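# 小工作间的托盘补料法:从零搭一套两箱制

适用对象:零件种类在几十到一两百之间、没有专职库管的小型装配或维修工作间。我们自己用这套办法管螺丝、垫片、密封圈、端子和一些小塑料件,工作间不大,平时三四个人进出。文中的步骤按实际操作顺序写,可以照着做,也可以只挑需要的部分。

最后更新:12月15日,星期三。

## 一、两箱制是什么

每种零件准备两份,装在两个同样的容器里,一前一后放。平时只用前面那份。前面的用完了,把空容器拿走,把后面的拉上来接着用。空容器本身就是补料信号:它出现在指定的位置,负责补料的人就去补。补满以后放回后面。

这样做不需要每天盘点,也不需要有人记得“上次看的时候还剩多少”。需要保证的只有一件事:后面那份的数量,要够撑到下一次补料到位。

两箱制不适合下面几类东西:

- 单价很高、一年用不了几次的零件。这类按件登记,用一件买一件。
- 有严格保质期的胶水、润滑脂。可以用两箱制的外形,但必须另外写日期。
- 体积太大、一个容器放不下几件的零件。放地面,用划线代替容器。
- 需要追溯批号的零件。可以放托盘,但不同批次不能混装,后面会说。

## 二、需要准备的东西

1. 浅托盘若干。每种零件两个,尺寸尽量统一。我们最后定了两种规格,大的放管件和支架,小的放其他所有东西。
2. 标签纸和一支油性笔。热转印标签机更好,没有也能做。
3. 一层固定的架面,用来放正在使用的托盘。
4. 另一层架面或者一个柜子,放备用托盘和整包的库存。
5. 一个专门收空托盘的位置,架子的一段或者一个浅箱都行。
6. 一个本子,或者一份共享表格。

托盘不要买太深的。深托盘看起来能装,实际上下面的零件常年翻不到,清点也麻烦。带盖的容器也不推荐用在工作层上,盖子第二天就会不知去向。备用层可以带盖,防灰。

托盘颜色不要用来区分零件种类。一开始我们试过红色放紧固件、蓝色放电气件,两个月以后补货买不到同样的蓝色,整套颜色规则就作废了。现在所有托盘同色,区分全靠标签。

## 三、先整理零件清单

这一步最费时间,跳过去的话后面会返工。

把工作间里所有散装小件倒出来,按种类分堆。分堆的时候只看规格,不看来源。同样是M4×12的内六角螺丝,从抽屉里找到的和从旧工具箱里找到的放到一起。看不清规格的单独放一堆,用卡尺和螺距规量过再归类。量不出来或者只剩一两个的,直接进杂件盒,不进这套系统。

每一堆写一张纸条,写三项:

- 名称和规格
- 主要用在哪里
- 大致的使用频率,写“每天”“每周”“偶尔”就够

纸条压在堆上,拍照存档,然后录进表格。表格的列可以很简单:

| 编号 | 名称规格 | 用途 | 频率 | 每盘数量 | 供货方 | 到货天数 |
|---|---|---|---|---|---|---|
| A-01 | 内六角螺丝 M4×12 | 支架固定 | 每天 | 待定 | Kelis | 2 |
| A-02 | 平垫 4 | 配A-01 | 每天 | 待定 | Kelis | 2 |
| B-07 | O形圈 | 泵头 | 每周 | 待定 | Solley | 3 |

编号规则不要设计得太聪明。字母代表大类,数字按录入顺序往后排,不要在编号里塞长度、材质、颜色。以后零件换了材质,编号就会说错话。已经停用的编号也不要重新分配给别的零件,空着就行。

“到货天数”写实际的,不写供货方网页上承诺的。翻一下最近几次的订单,从下单那天数到能拿来用的那天,取最长的一次。

## 四、定每盘的数量

每盘数量的算法:

每天用量 × 到货天数 × 安全系数

每天用量取忙的时候的数字,不取平均数。安全系数从2开始,用一段时间再调。

以A-01为例,假设忙的时候一天用六十个,到货要2天,安全系数取2,那么一盘至少二百四十个。如果供货方按整包卖,一包二百五十个,就直接定为一盘一包。凑整包比严格按公式算更重要,整包倒进去不用数,也不会剩半包没地方放。

如果算出来的数量一个托盘装不下,先检查是不是托盘太小,再考虑换供货方缩短到货时间。不要用“一种零件放三盘”的办法解决。三盘以后,大家会从任意一盘里拿,前后顺序就乱了。

如果算出来的数量很少,比如只要四五个,也仍然放两盘。有人会觉得浪费地方,但规则只有一条的时候最容易执行。

小件可以用称重代替计数。先数出一百个称重,除以一百得到单重,以后补料直接称。我们现在的一批平垫,一整包净重755克,称出来差得明显的话,就说明包里少了或者混了别的规格。称重前记得去皮,托盘的重量写在托盘底部。

## 五、做标签

每个托盘一张标签,贴在朝外的短边上。标签上写:

- 编号(字最大)
- 名称规格
- 每盘数量
- 补料来源,写库存柜的格位或者供货方

两个托盘的标签内容完全一样,不要写“前”“后”或者“1”“2”。它们会不停换位置,写了反而让人犹豫该放哪儿。

架面上对应的位置也贴一张,只写编号。托盘上的编号和架面上的编号对得上,就是放对了。架面标签贴在前沿,不要贴在托盘会压住的地方,不然托盘一放上去就看不见。

标签贴之前把表面擦干净。塑料托盘出厂时常有一层脱模剂,用酒精擦一遍,晾干再贴,否则几周后边角会翘。油性笔直接写在托盘上也可以,缺点是换零件时擦起来费劲。

对于外形接近的零件,在标签上再贴一个实物。螺丝用透明胶粘一颗,垫片粘一片。M4和M5的垫片放在手里不容易分,放在标签旁边一比就清楚了。

## 六、布置架面

工作层的高度在腰到胸之间。太低要弯腰,太高看不到托盘里面还剩多少。备用层放在工作层下面,两层之间留出能伸手进去的空隙,至少能把一个装满的托盘平着端出来。

托盘的排列顺序按使用频率,不按编号。每天用的放在离工作台最近的一头,偶尔用的放远端。编号在表格里按顺序排就够了,架子上不需要。

经常一起用的零件放在相邻位置。螺丝挨着它配的垫片,端子挨着对应的热缩管。做维修的可以按机型成组,比如Zacharias那台老空压机的密封件全部放在一起,拆一次基本都要换。

托盘之间留出手指的宽度,端起来的时候不会碰翻旁边的。架面太滑可以铺一层防滑垫,注意垫子不要盖住前沿的标签。

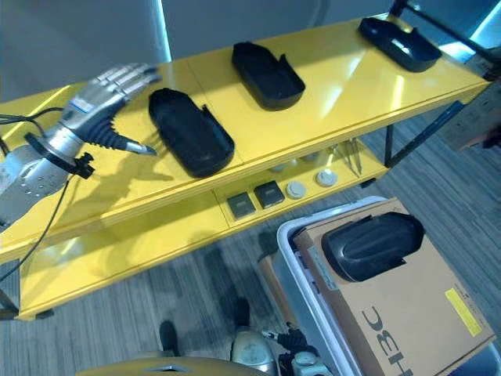 摆好以后先空跑一遍。找一个没参与布置的人,给他一张装配单,请他按单取料。你站在旁边看,不要提示。他在哪里停下来、在哪里伸手又缩回去,就记下来。我们第一次试的时候,请来的是Theda Hagedorn,她在两个端子之间来回看了很久,后来我们把这两个位置隔开了,又在标签上加了实物。

空跑通过以后,才把零件真正装盘。反过来做的话,每改一次位置就要搬一次装满的托盘。

## 七、日常使用规则

规则打印出来贴在架子侧面,一页纸,字放大:

1. 只从前面的托盘取料。
2. 前面的用完,空托盘放到收空位,后面的拉到前面。
3. 拿多了的零件放回前面的托盘。不确定是哪种,放杂件盒,不要猜。
4. 不要把零件从后面的托盘倒一点到前面。
5. 发现混料,整盘拿下来,放到收空位,写一张条。

第四条最容易被违反。前面快用完的时候,有人会顺手从后面抓一把,觉得省事。这样一来,前面那盘真正空的时候,后面已经不够一盘,缺料就会提前。新来的人第一天就要把这条讲清楚。

补料的人每天固定时间看一次收空位,我们定在下班前。流程如下:

1. 把收空位的托盘收齐,对照标签去库存柜取整包。
2. 倒盘之前检查托盘里有没有残留。有残留先取出,看是不是同一种。
3. 倒入新料,放回架子,位置在后。
4. 库存柜里取走最后一包的,把柜格里的卡片拿出来,放进下单夹。
5. 当天把下单夹里的卡片处理完,写上下单日期,插回柜格。

批号需要追溯的零件,第2步的残留不能倒回新料里。残留装小袋,写批号,放在新料上面,先用掉。

## 八、下单卡片

卡片用硬纸,一格一张,写编号、规格、供货方、每次订多少包。背面画一个两列的表,一列写下单日期,一列写到货日期。用了一段时间以后,背面的日期就是最可靠的到货天数记录,可以拿来修正第三节的表格。

供货方尽量集中。我们从Kelis拿紧固件,从Solley拿密封件,Werix的端子只在前两家没有时才用,原因是他们起订量偏大,一包能用大半年,占地方。

换供货方的时候要做一次比对。新旧各取十个,量外径、内径、厚度,螺丝还要试拧。名义规格相同、公差不同的情况很常见,尤其是垫片和O形圈。比对结果写在卡片背面,注明日期。

## 九、每月检查

每个月抽半小时,做下面几件事:

- 看下单记录,找出这个月等料超过一天的零件。把它的每盘数量加一包。
- 找出整个月没有动过的托盘。连续三个月没动,就撤下架子,装袋标注后放进库存柜。
- 擦一遍架面和托盘底部,检查标签。字迹模糊的当场重做。
- 倒一遍杂件盒。能认出来的归位,认不出来的丢掉。杂件盒不能隔月。

十月那次检查,我们撤下了十一种零件,腾出来的位置给了新机型的支架。位置变动以后,当天就要改架面标签和表格,拖到第二天就会有人放错。

## 十、常见问题处理

**前后两盘同时空了。** 先查库存柜。柜里有货,说明补料的人漏看了收空位,或者空托盘没有放到收空位。柜里没货,看卡片上的下单日期:没下单是流程问题,下了单没到是数量问题,后一种才需要调整每盘数量。

**托盘总被拿到工作台上不放回来。** 给工作台配几个小碟子,取料时只带走需要的量。碟子不贴标签,每天下班清空。

**灰尘多。** 工作层不加盖,改成在备用层加盖,缩小托盘尺寸让周转变快。打磨和切割的工位要离架子远一点。

**有人从后面取料。** 把后面的托盘换到备用层,和前面的分成上下两层。多一个弯腰的动作,顺手抓一把的情况会少很多。补料的人要相应改一下放回的位置。

**零件太轻,开风扇就飘。** 薄垫片和绝缘片换成有隔断的小盒,仍然一式两份,外面贴同样的标签。

**同一种零件两个工位都要用。** 两个工位各设一套,编号后面加工位字母,表格里分两行写。不要共用一套放在中间,走动的次数比多备两盘料贵得多。

**标签和实物对不上。** 以实物为准,先停用,量过再改标签。改的时候两个托盘、架面、卡片、表格一共五处,全部改完再放回去。

**临时项目要用的零件。** 不进架子。单独装一个箱子,箱外写项目名和结束日期,到期清掉,剩下的如果和架上的规格相同,经检查后并入库存柜,不直接倒进托盘。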